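Claltosa Inflatable Dragon Costume (adult) – my review
2021-10-24

I've wanted an inflatable costume for years and always talked myself out of it, mostly over the price and partly because I had nowhere to keep one. This fall I gave in and ordered the green Claltosa dragon through Prokopenko's online store. I've worn it three times now, once for a whole evening, so I have opinions!

You get the suit, a pair of gloves, a fan that clips into the lower back, and a battery pack with a very long wire. Batteries aren't included (grr). The whole thing comes folded into a drawstring bag, and no, I have never gotten it back into that bag.

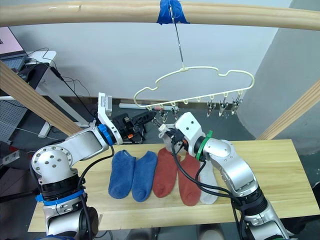
Getting into it

The first time took me 10 minutes and a lot of hopping. You step in through the back, pull the elastic over your shoes, do up the zipper as far as you can reach and then beg someone to do the rest. Switch the fan on before the zipper is all the way up or you'll be standing there in a green bedsheet with your arms pinned.

The label says it fits people up to 187 cm. I'm 178 and it felt roomy, with the little window sitting right at eye level. Emil Lehner is a good bit taller than me and tried it on at our last get-together. He could get in, but he ended up looking out through the dragon's chin.

Fully blown up it stands 220 cm tall, so doorways are a thing. You learn to bow.

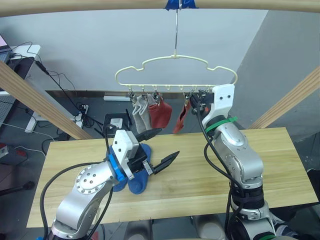

Willgate Costume Club – Members' Reviews

The fan is better than I expected. It hums, and you do have to raise your voice a little to talk to people, but it kept the tail and wings nice and firm all night. The wings are my favorite part, they wobble when you walk and kids go nuts for them. Khrystyna Zhuravel has the Sunano bear from last year and we stood them next to each other for a fair comparison. Her fan is quieter. My seams are neater, and my zipper has a flap over it so it doesn't leak air down the back the way hers does.

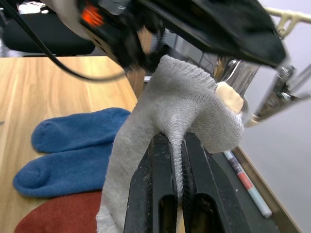

What I don't love is the gloves. They're thin, they're a different green from the suit, and the claws are just printed on. I swapped them for an old pair out of my own costume box and it looked better right away. The battery pack also has no clip, so it goes in your pants pocket, and if you're wearing leggings you're out of luck. I ended up with a running belt underneath.

It gets warm in there too. Outdoors on a chilly night it was lovely – indoors, at a crowded party, I was ready to come out by the second song. Wear a T-shirt and keep a drink with a straw somewhere you can reach it before you zip up.
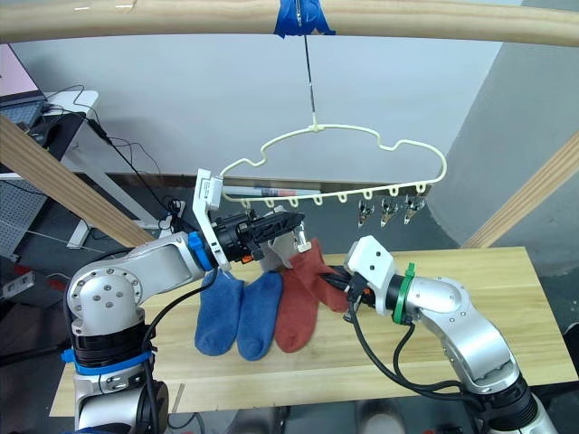

Cleaning is wipe only, with the fan taken out. I used a damp cloth and a drop of dish soap on the belly and the punch stain came off fine. Let it dry all the way before you fold it, and check the hem of each leg while you're at it. Mine had a loose thread on the left side that I stitched down myself.

Would I buy it again? Yes, and I'm already planning to wear it to the November parade with Stepan Hrytsenko, who has promised to come as a knight. Four stars out of five. The missing one is for the gloves.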